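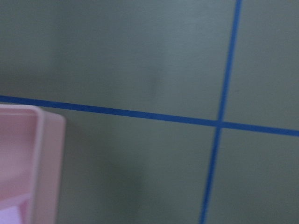
The benches at Grerkham get a proper going over every May, before the summer groups start, and I have been doing the rounds long enough now that people know to put the kettle on when they see me coming with the clipboard. I go through the tops first, then the power, then storage and the floor, and I write my comments as I go so that whoever picks this sheet up after me can follow my thinking. Bench 12 is where I started this time. The bright blue tape is laid as a large cross over the grey-green surface, one strip one way and one the other, with a small darker square where they overlap, and you will find it mentioned at items 3 to 6, which is where I got a bit carried away. Please do read the comments as well as the ticks, as quite a few of the ticks come with a "but".

Workroom bench inspection, Grerkham workshop
Checked by: Stamatia Margaritis
Copy to: Eftychia Stergiou, Rotville
Sheet no. 2241
Key: OK / Attention / Fail / N/A

PART A: BENCH TOPS AND MARKINGS

1. Bench stands level and does not rock
OK
Leaned my full weight on each corner, which is not a scientific test but has served me well. Bench 12 used to have a folded beer mat under the back left foot. It now has a proper adjustable foot and I was very pleased to see it.

2. Surface clean, no grit, glue or stray blades
OK
Wiped down with a damp cloth and then run over with the flat of the hand, slowly. I did find two snapped-off blade tips on bench 7, right at the back against the wall, and those went straight into the sharps tin. Would everybody please snap blades over the tin and nowhere else. I know it is a nuisance to walk over there.

3. Marking tape present and easy to see
OK
The blue is a good choice and I would like us to stick with it. We had a roll of something greenish from Stefanou last year and you could barely tell it from the bench top by late afternoon. The blue shows up sharply even when you are standing over by the sink without your glasses on.

4. Tape lines straight and square to each other
Attention
Now, I don't want to be a fusspot. The two strips do not meet at a true right angle, and the four spaces they make are all different sizes. For sorting parts into groups this matters not one bit, and I would happily leave it. For anyone who is using the lines as a guide for cutting or for setting out a pattern, it does matter, and I can quite see a beginner trusting the tape and ending up with a very odd-shaped box. Either re-lay it with the big square, or put a note on the bench saying the lines are for sorting only. Eftychia, your decision, I am content with either.

5. Tape ends and edges stuck down
OK, recheck next time
Ran a fingernail along both strips on bench 12 and nothing lifted. Bench 9 had a curled end that caught my cuff, so I trimmed it and pressed it down again. A loose end picks up sawdust first and then somebody's sleeve.

6. Crossing points flat
OK
Where one strip goes over the other there is a double thickness, and small things with a flat base can tip if they are stood right on top of it. I tried it with an empty pot and had no trouble. All the same, glue pots and water jars want to sit in the middle of a space, well away from the lines.

7. Edges and corners of the bench free from splinters and chips
Attention
Bench 3, front edge, left of the vice. A chip that would catch a hip. I have put a bit of masking tape over it for now, and it wants filling and sanding before the children's sessions.

8. Items put away when bench is not in use
Attention
We are getting better at this, we really are. There are still odds and ends living on the bench tops because someone means to come back to them. If you are coming back to it, put it in a tray with your name on. If you are not coming back to it, I expect you can guess what I would like you to do.

PART B: LIGHT AND POWER

9. Lighting even across the bench, no flicker
OK
The tube over bench 5 has been replaced and it is a joy. I would still like a lamp for the near side of the benches under the window, where your own shadow falls on your work from teatime onwards. Parico do a clamp-on one that I have seen in use at Rotville, and it seemed steady enough.

10. Sockets undamaged, switches working
OK
All tried with the plug-in tester. The double socket behind bench 8 is a bit stiff but it does work.

11. Leads kept off the bench top and off the floor
Fail
Sorry, this one has to be a fail. The glue gun lead on bench 6 was stretched across the gangway at ankle height, and I nearly found it the hard way with a mug in my hand. There is a hook on the underside of the bench for exactly this purpose. I have moved the lead and I have asked for a second hook at the other end, so that the left-handers have no reason to stretch it across either.

12. Portable appliances labelled and in date
Attention
All labelled apart from the small fan. It has been switched off, unplugged and put on my shelf until it has been tested. It is not lost, so please don't buy another one.

PART C: STORAGE, FLOOR AND WAYS OUT

13. Gangways clear
OK
Measured 275 cm at the widest point between the two rows, which is generous, and I suspect that is why things get parked there. It was clear at 9 in the morning and had two stools and a bicycle in it by noon. Marked OK as the stools and the bicycle were gone when I asked.

14. Shelves secure and not overloaded
OK
Heavy boxes are on the bottom now, thank you to whoever shifted them. The tall unit by the door is fixed to the wall at both sides. I gave it a good tug.

15. Sharps tin, first aid box and eyewash in place
Attention
The first aid box is short of plasters (it is always short of plasters) and I have ordered a box of 40. Eyewash is in date. The sharps tin is nearly full and needs swapping this month.

16. Fire door opens freely, extinguisher in its bracket
OK
The door used to stick in damp weather. It has been eased along the bottom and now swings with one hand, which is a great relief to me.

17. Floor dry and without trip hazards
OK
Mat at the sink lies flat. There is a small dip in the floor near bench 10 that I have mentioned on every sheet so far, and I am mentioning it again.

ACTIONS

Bench 12: re-lay the tape square, or add a "sorting only" note. Eftychia to decide.
Bench 3: fill and sand the chip. Before children's sessions.
Bench 6: second hook for glue gun lead. Asked for.
Small fan: to be tested, on Stamatia's shelf.
Sharps tin: swap this month.
Plasters: ordered.

GENERAL COMMENTS

On the whole I came away happy. The room felt looked after, and people were kind about being interrupted, even the chap halfway through a very fiddly bit of gluing. If you re-tape any of the benches, please peel the old tape off first and give the surface a wipe before the new goes down. Laying new over old makes a ridge, and you can feel it under a sheet of paper when you draw. Pull it back low and slow and it comes up in one piece. There are spare rolls in the second drawer down, under the sandpaper, and if you take the last one do write it on the board.

Eftychia, I would also like to borrow the Rotville big square for a morning if you can spare it. Ours has been dropped and I don't trust it any more — I checked it against the corner of a new sheet of card and one of them is wrong, and I don't think it's the card.

S. Margaritis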